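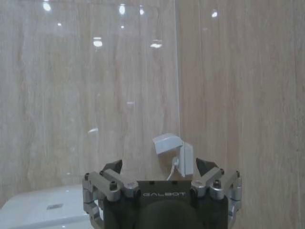 Household Advice Sheet: Bathroom Cleaning and the Use of Machines

Readers of the Alard household pages frequently ask whether a robot can yet be trusted with the bathroom. Our present advice is that it may help with certain tasks, under supervision, and that the main cleaning should still be done by hand.

Shower glass and plain wall tiles are the most suitable places to begin. They are flat, and a machine can wipe them in straight passes. Remove bottles and razors first. Allow 15 minutes for a standard enclosure and finish the corners yourself with a dry cloth.

The toilet is a harder matter.

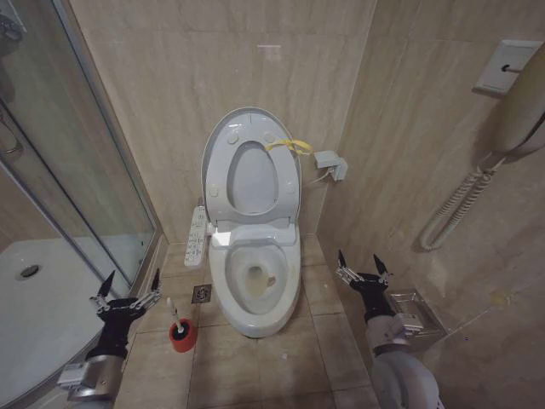

Staining around the water line calls for firm pressure at an awkward angle, and the brush must be drained over the bowl before it goes back in its holder. In the Tinow household trial, reported in May, machines completed this job without help in 15 of 63 attempts. Spilt water was the usual fault.

Before any machine is set to work:

Lift the lid and seat by hand.
Tuck cables and straps well clear of moving joints.
Unplug hair dryers and other appliances.
Never leave bleach or limescale remover for a machine to pour.

Floor drains should be cleared by hand once a week. Lift the grate, remove hair and rinse with warm water. Grippers tend to scratch the metal.

The hire rates for Ratov machines have been removed from this sheet and will be listed separately. Last revised Sun 10 September.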